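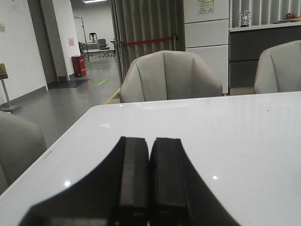

Mei Rosenthal asked in May whether the gloss top could be wiped down with the same spray used on the armchairs. It can't, she was told, and she wrote back that the old booklet had never said so and that her table had gone hazy along one side after a month of it. The two surfaces are now treated separately, in 4.2 and 4.3.

4. Setting up and caring for the Lallell table and armchairs

4.1 Placing the furniture

1. Put the table in its final position before bringing in the chairs. Lift it. Do not drag it on its feet.
2. Leave at least 40 inches between the table edge and any counter, blind or barrier.
3. Set the armchairs with the backs facing out. The front of the armrests should stop short of the table edge.
4. Check that the table is level in both directions. Adjust the feet by hand, a quarter turn at a time.

Note: Overhead lights and windows will reflect in the top. If this is a problem for people seated at the table, turn the table before changing the lights.

4.2 Cleaning the gloss top

1. Remove everything from the table.
2. Pick up crumbs and grit with a soft dry brush. Do not wipe them across the surface.
3. Dampen a clean microfiber cloth with water and wring it out well.
4. Wipe in straight lines from the far edge toward you. Refold the cloth after each pass.
5. Dry at once with a second cloth.
6. Look along the top at a low angle, against the light. Repeat steps 3 to 5 where streaks remain.

For greasy marks, add Sterow neutral soap to the water, 1 part to 100, and rinse with plain water afterward.

CAUTION: Do not use Fovura fabric spray, alcohol, ammonia or scouring pads on the gloss top. Haze caused by solvents cannot be polished out.

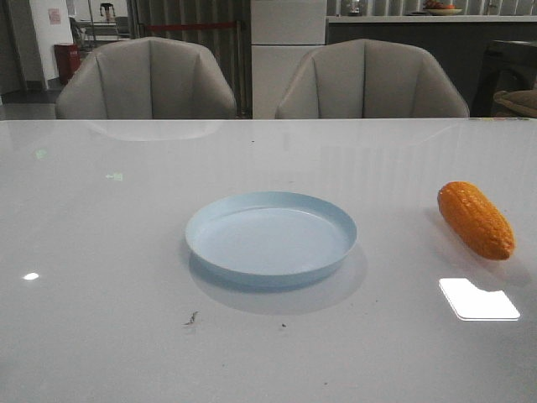
Dishes and play items may be used on the top if their undersides are smooth. Lift them to move them. Put a felt or cork mat under anything with an unglazed foot, and under any container above 140 °F.

Marks left by stickers or tape: lay a warm damp cloth over the mark for 30 minutes, then roll off the residue with a fingertip. Do not scrape.

4.3 Cleaning the armchairs

1. Vacuum the seat, then the inside of the back, with the brush nozzle. Follow the seams.
2. Spray Fovura on a cloth, well away from the table. Do not spray the chair directly.
3. Blot spills from the outside in.
4. Let the fabric dry fully before use. Allow some 40 minutes in a heated room.

Note: The load limit is 400 lb per chair, evenly seated. Do not sit on the armrests.

4.4 Spare parts

Feet and felt pads are supplied by Sqalli. Give the number on the label under the tabletop when ordering. Pads are sold in sets of four.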